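Muststead House - laundry and linen walk-through, level 1
Checked by: Geetha Marar
29 Nov 2022
Copies: Boltwood office, folder behind the door

OK = fine. ATT = needs attention. N/A = not checked or doesn't apply.

1. Washer hoses and taps - OK
Both hoses dry at the fittings. Cold tap stiff but closes right off. Hoses swapped in July so good for a while.

2. Dryer lint filters - ATT
Left one clean. Right one had a mat of lint you could have knitted with. Cleared it while I was there. Sign says every load, so every load please, including the quick ones.

3. Dryer vent to outside - OK
Flap opens, air coming out. Bit of leaf litter at the grille, brushed off.

4. Floor drain - ATT
Slow. Poured a bucket down and it sat there a good while before going. Plumber to look. Not urgent but don't leave it till someone's standing in it.

5. Powder and bleach storage - ATT
Lid off the bleach tub again. High shelf, lid on, label facing out. Powder is fine on the lower shelf. The unlabelled spray bottle has gone in the bin, if it was yours sorry, label the next one.

6. Power points and leads - OK
No scorching on any of the faces. Iron lead still good. Test tags in date. The old iron from Amin is tagged out and waiting for disposal, do not plug it in to "see if it still works".

7. Water temp at trough - N/A
Thermometer battery flat. Redo next visit.

8. Walkways, folding area - ATT
Clear path to the door both ways, good. Airer was parked half across the exit, moved it back to the wall. It lives on the wall.

9. Carpet and floor edges - OK
Carpet tiles flat, no lifted corners that I could find with my foot. Metal strip at the laundry doorway has one loose screw, tightened. Will check it agian next time. 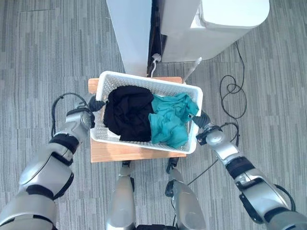

10. Baskets, stools and lifting - ATT
Main thing I want people to read. Baskets of washing should be up at a height you can reach without folding yourself in half, and whatever they're up on has to be big enough. The small wooden stool does for a short sort, but the near side of the white basket hangs over the front of it, so lean on that side or drop a wet towel in and it could go. Sit it square and put the heavy things over the middle. Better still use the bench. Check for sleeves or corners hanging over the rim as well, like the teal piece over the right side there, they catch on door handles when you carry. Two hands on the basket, one each end, and don't carry it stacked so high you can't see your feet.

Max load is the fill line for dry, half that for wet. Two trips is fine.

11. Basket condition - OK
Went over the rims and handholds for splits. One Mestport basket has a crack starting at the handhold, pulled it out, it can hold pegs. Rest OK. If you feel a sharp edge, stop using it, don't tape it.

12. Stool condition - OK
No wobble, legs tight. It's for sitting or setting things down on. NOT for standing on to reach the top shelf. Step ladder is behind the linen press.

13. Sorting - ATT
Darks in with colours in a couple of loads. Not a safety item I know, but we had grey pillowcases last time and it cost us $300 to replace them. Check pockets while you're at it - tissues, pens, lighters. Lighters especially.

14. Extinguisher and blanket - OK
Gauge in the green, pin in, bracket solid. Blanket pouch hanging right. Nothing stacked in front.

15. First aid kit - ATT
Low on small plasters, no eyewash left. Eyewash has to be there if bleach is there. Order it today pls. Put it on order 1266 with the gloves so we only pay the one delivery.

16. Lighting - OK
Tube at the far end flickers on start-up then settles. Keep an eye on it.

17. Signage - ATT
Lifting poster has fallen down behind the dryer. Fished it out, needs new tape or a frame.

TO DO
- plumber for drain (Boltwood to ring)
- eyewash + plasters
- thermometer battery
- old iron out of the building
- poster back up
- everyone on laundry roster to read item 10 and initial the sheet - 9 names on it, only a few initials so far

Anything already done, write it on the sheet with your intials and I'll cross it off. Ran 20 minutes over so linen press shelves not looked at properly, will start with those next visit.

G. Marar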